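Progress Report, Period 2
Indoor Mobility Platform: Equipment Planning and Procurement
Prepared by Sandrine Moulin for the Coltness equipment fund

1. Scope of this report

The period was given over to deciding what to buy and in what order. The original plan called for one mobile base, one arm and a mock apartment built in the east bay, all ordered in the same quarter. After the Period 1 review the fund asked us to hold the orders until simulation results could support the base specification. Those results are now far enough along to release part of the money. The arm is still on hold.

2. Simulation work

Miklós Vörös moved the navigation tests into rendered apartment interiors in February. The layouts include paired doors with glazed panes, dining furniture with thin legs, potted plants, and seating pushed close to walls. These were selected for their effect on sensor choice. Glazing and slender chair legs are the two cases where the low-cost depth unit in the original plan was expected to perform poorly, and pale floors were added once the first batch showed weak contrast at the floor line.

A total of 400 simulated runs were completed on the current base model. Of these, 22 ended in contact with furniture or a door. The contacts were sorted by cause:

Chair or table leg not detected in time: 11
Door leaf treated as open space: 7
Turning radius too large for the opening: 4

The third group matters most for the budget, as it cannot be corrected by a better sensor. All four cases occurred with the longer of the two candidate wheelbases. The shorter wheelbase was run on the same layouts and cleared them.

Small objects on open floor remain a weak point. At the image resolution we now render, a dark item a few pixels wide is detected in some views and missed in others, and the planner has no consistent rule for it. Raising the resolution removes part of the problem but increases compute time per run. Section 4 covers the cost.

3. Equipment status

Mobile base. Two quotations were received, from Grewal and from Camard. Both meet the payload requirement. The Grewal base is the shorter of the two and is the one recommended. The Camard base has a larger battery and a longer service interval, and it would be the better purchase if the doorway condition were dropped. We do not propose dropping it. Grewal quotes 20 weeks for delivery, with the charging dock shipped separately.

Depth sensors. The low-cost unit has been removed from the plan. It is replaced by two Javex units, one mounted forward and low, one on the mast. The low unit is there for legs and thresholds. Javex offers a loan period before invoice and we have asked for it in writing.

Arm. No order placed. The grasping work depends on mast height, which depends on the base, and a specification written now would have to be revised. We expect to request release of the arm budget in Period 4.

Mock apartment. Reduced in scope. The first plan had three furnished rooms. The revised plan has one room and one full-size double doorway with glazed doors, built on a frame so the opening can be narrowed or widened between tests. Furniture will be bought secondhand and limited to a table, chairs, a sofa and a cabinet. The savings are moved to compute.

4. Compute

The rendering workstation was used for 276 hours during the period. This is above the planned allocation, and the excess was covered by running overnight on a machine borrowed from the vision group. That arrangement ends when their own project starts.

Two options were compared. The first is a second workstation of the same type, paid for out of the mock apartment savings. The second is rented compute, billed monthly. Rental is cheaper through the end of Period 3 and more expensive after that. If the higher render resolution is adopted, the crossover comes earlier. We recommend the purchase, with the order placed together with the base so that both fall under one approval.

5. Changes to the budget lines

Mobile base: unchanged
Depth sensors: increased, second unit added
Arm: unchanged, held
Mock apartment: reduced
Compute: increased by the amount taken from the mock apartment line, less the cost of the second sensor
Contingency: unchanged, not drawn on

The total is the same as in the approved plan. No additional funds are requested.

6. Risks

Delivery of the base is the main one. If the 20 weeks slip, the doorway tests move into the next period and the arm request moves with them. We have asked Grewal whether a demonstration unit could be lent in the meantime – no answer yet.

The second risk is the match between rendered and real glass. The renderer shows panes as pale and fairly even, while real panes reflect the room and change with the light. A detector tuned on the current images may do worse in the bay. Part of the Javex loan period will be used to record real glazed doors at different times of day before the sensor invoice is accepted.

A smaller point is floor covering. The bay floor is dark, and most of the rendered layouts have light floors. A light vinyl sheet has been priced under the mock apartment line.

7. Decisions requested

Release of the base and workstation funds. Agreement to the transfer between the mock apartment and compute lines. Confirmation that the arm budget can be carried into Period 4 without a new application.

The procurement office closes its order list on Thursday, and a reply before then would let the base and the workstation go out together. Questions on the simulation runs can go directly to Miklós Vörös. Questions on quotations and budget lines should come to me.
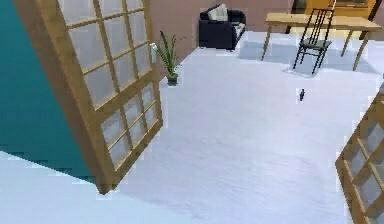
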